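Mamov's simulated robot gets its grippers back in line

PENNINGTON, 6/21/24 - A fault that had been sending the two-armed robot in Mamov's virtual training room off its mark has been traced to an old setup file, the company said.

The robot exists only in simulation, where it is used to try out arm settings before they are loaded on the machines at the Jostomow plant. It has had a head view and a pair of two-fingered grippers since the room was built in February.

Operators at the plant began reporting in the spring that the right gripper was closing a few millimetres wide of where the program said it should. The same settings run on the floor gave the same error, so the real arms were taken off suspicion early and the technicians went back to the model.

Their check is done from the robot's own head view. Both arms are raised in front of the torso with the fingers pointing up, the joint readings are taken, and the arms are lowered and raised again. The sequence is repeated nine times, with the head tilted differently for each run so that an error in the neck can be told apart from one in the wrist.
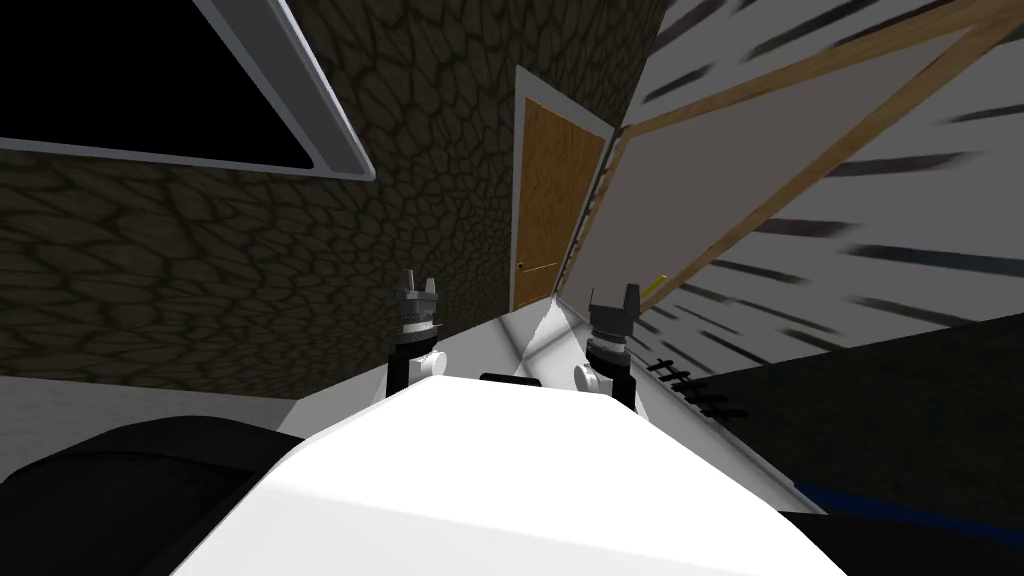
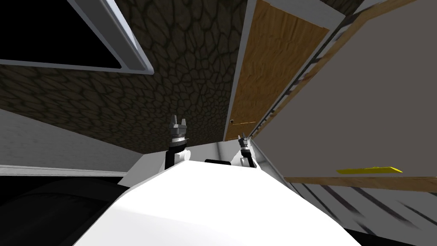
Arms up, seen from the robot's head in the simulated room.

The readings pointed to the right wrist. Its zero position had been copied from a setup file written for an earlier gripper, and every program built on top of it had carried the offset along. Of the 367 saved programs on the server, about nine will need to be opened and corrected by hand. The rest pick up the new value on their own the next time they are loaded.

Replacing the file took less than an hour. Technicians then reran the full check and locked the old version so it can't be called up by mistake. The left arm was within tolerance and its settings were left as they were.

Mamov has also changed its maintenance routine. The raised-arm check was formerly done only after a software update, and will now be run every seven days, with the readings kept in Emeo, the logbook program already used for the plant's own machines.

Programs held back at Jostomow during the search are being released in order of need, starting with the packing line. The company expects to have the hand corrections finished by the end of next week.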